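Pesquisar no fórum Pesquisa avançada Termos mais procurados

Fórum de Manipulação Robótica » Métodos e Resultados » Avaliação de políticas em simulação: validade da ordenação

manoline_lab
Submetemos à apreciação dos membros um resultado obtido no âmbito do projeto Manoline. Foram avaliadas 6 políticas de manipulação, todas treinadas exclusivamente com demonstrações reais, em 900 episódios simulados por política. A mesma bateria de tarefas foi depois executada na célula física. A ordenação das políticas por taxa de sucesso coincidiu nos dois ambientes, com exceção de 2 políticas que trocaram de posição entre si. Os valores absolutos não coincidem e não é nossa intenção apresentá-los como equivalentes. O método destina-se à seleção de candidatos antes do ensaio físico.

t.baran
Agradece-se a partilha. Solicita-se, contudo, o esclarecimento de dois pontos. Em primeiro lugar, o critério de sucesso: é verificado pelo estado do simulador ou por um avaliador humano? Em segundo lugar, a origem das posições iniciais dos objetos. Se estas foram sorteadas de forma independente em cada ambiente, a comparação perde parte do seu valor.

manoline_lab
O critério é verificado pelo estado do simulador e, na célula física, por dois avaliadores, com registo separado. Em caso de divergência, o episódio é repetido. As posições iniciais provêm de uma lista comum, com 23 configurações, aplicada nos dois ambientes pela mesma ordem.

drodico
Permito-me discordar da conclusão. Seis políticas constituem uma amostra reduzida para sustentar uma afirmação sobre ordenação, sobretudo quando as diferenças entre as posições intermédias são pequenas. A troca referida na mensagem inicial pode ser ruído ou pode ser um efeito sistemático do modelo de contacto, e os dados apresentados não permitem distinguir as duas hipóteses. Recomendaria a publicação dos intervalos de confiança por tarefa.

cimthorpe_sim
Subscrevo o pedido de intervalos, mas não a objeção de fundo. Na nossa experiência em Cimthorpe, a inversão entre políticas próximas ocorre também quando se repete o ensaio físico em períodos diferentes. Exigir da simulação uma estabilidade que o próprio ensaio real não oferece parece-nos excessivo.

drodico
A observação é pertinente, mas reforça a necessidade de repetir a medição real antes de a utilizar como referência.

manoline_lab
Os intervalos por tarefa serão anexados em setembro, juntamente com uma segunda série física. Quanto ao modelo de contacto, as tarefas incidem sobre objetos de geometria simples e sobre recipientes abertos. Junta-se uma vista do ambiente simulado, com o braço sobre a mesa perfurada, a caixa amarela, a banana e o bloco cinzento-claro. 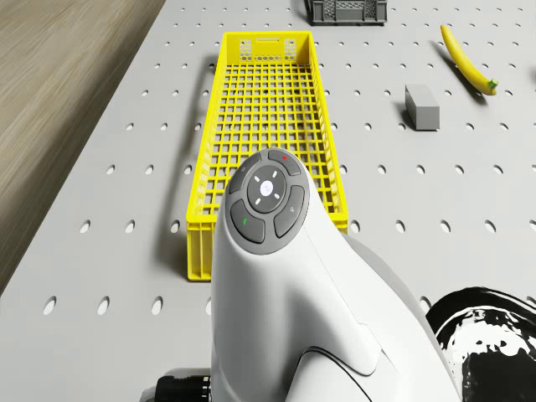

t.baran observou que a aparência do ambiente lhe suscita menos reservas do que os parâmetros de atrito, e perguntou se estes foram ajustados antes ou depois de conhecidos os resultados reais. No segundo caso, acrescentou, a coincidência da ordenação deveria ser apresentada como ajuste e deixaria de contar como previsão.

manoline_lab
Os parâmetros foram fixados antes do ensaio físico e não sofreram alteração posterior. O ficheiro de configuração será disponibilizado com os intervalos.

drodico
Nessas condições, retiro a reserva relativa ao ajuste. Mantenho a que respeita à dimensão da amostra.

cimthorpe_sim
Manifestamos disponibilidade para executar a lista de configurações na nossa célula, caso o protocolo seja facultado por escrito.

Contacto | © Fórum de Manipulação Robótica. Todos os direitos reservados | Voltar ao topo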